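Are the machines ready for our chores?

My mother is of the opinion that a machine which can wash the plates but cannot carry them to the cupboard has done only the easy half of the work. I thought of her often this autumn, when I travelled to see three places where people try to give the other half to robots.

The first was a hotel laundry in Drollevstead. In October they had a machine on trial for folding towels. It was given 100 towels from the same delivery, all of one size, and it folded them well, although slowly. Then somebody put in a bathrobe. The machine lifted it by the belt, turned it, put it down and lifted it again by the belt. After four minutes a woman from the morning shift took the robe away and folded it while talking to me about her bus.

The second was the packing hall of Morelli, a maker of kitchen taps. Here the news is better. The company keeps a record of everything the robot drops, and in one month it dropped 124 pieces out of many thousands. The manager was content with this. But the boxes come always in the same position, and the floor is painted with lines that no person may cross during the shift. A home has no such lines.

The work I saw at Jomstead, the third place, is of a much finer kind. There the question is whether two robot hands can manage needlework, and the stitching is done on a practice pad with thread and knots. I had expected to hear about hospitals, but the engineers spoke also about buttons, hems and torn pockets, which are household chores too, and very old ones.

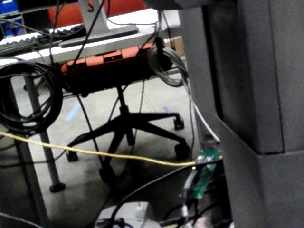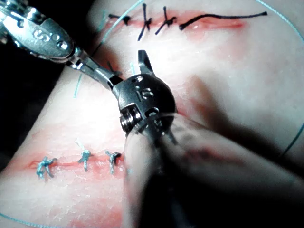
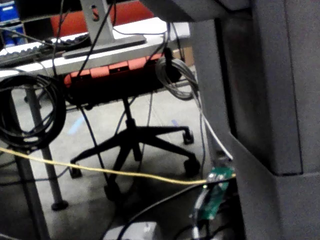 Thread is difficult for a machine for the same reason as a bathrobe. It has no fixed shape. A tap is the same tap when you turn it upside down, but a thread changes with every touch, and it can lie over itself, or catch on the tool that should be holding it. A person feels this in the fingers and loosens the pull before thinking. For a robot, each of these small decisions must be learned, and to learn it needs very many attempts. At Jomstead they had collected 1,081 of them when I visited, and they considered this a beginning.

I asked when such a system could sew on a button in an ordinary flat. The answer was polite and without a date. To tie a knot is one matter, they told me. To find the button under the sofa, choose a thread of the right colour and notice that the cloth is too weak to hold it – these are other matters, and each has its own group of researchers somewhere.

Of course, nobody must wait for all of this to be solved. The cleaning firm Sostgate already rents out floor machines for offices, and its customers seem to be satisfied, as long as someone picks up the cables and moves the chairs first. In my own home I would accept the same arrangement.

I told my mother about the towels when I came back. She wanted to know who had carried them to the machine, and who put them on the shelf afterwards. Both times it was the woman from the morning shift.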